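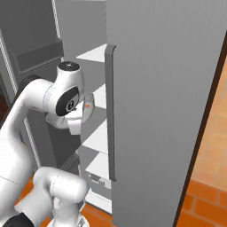
*Tall larder fridge in grey, shown with the door open to the right.*

## Harnley Tall Larder Fridge, Grey

Order code 1447. Sold by Gronenex for kitchens, staff rooms and small cafés.

The Harnley is an upright fridge with no freezer box, so the full height of the cabinet is given over to chilled food. Shelves lift out for washing. The thermostat is set at 3 degrees when it leaves the warehouse and can be changed with a coin or a flat screwdriver.

**Before you order**

- Leave 100 mm clear above the cabinet for air.
- Measure doorways and stair turns as well as the final position.
- It needs its own wall socket. Don't run it from an extension lead.
- Not suitable for unheated garages or outbuildings.

**Delivery and fitting**

Delivery from our Dimwood depot is to the ground floor. Upstairs delivery can be added at the basket. Stand the fridge upright for four hours before switching on, and let it run overnight before filling.

Removal of an old fridge must be booked with the order. It should be emptied and unplugged by the time the van arrives.

**Spares**

Door seals and shelf clips are kept in stock under code 1297. The older Tosh larder fridge takes the same clips but a different seal.

Guarantee: 3 years, parts and labour. Keep your receipt.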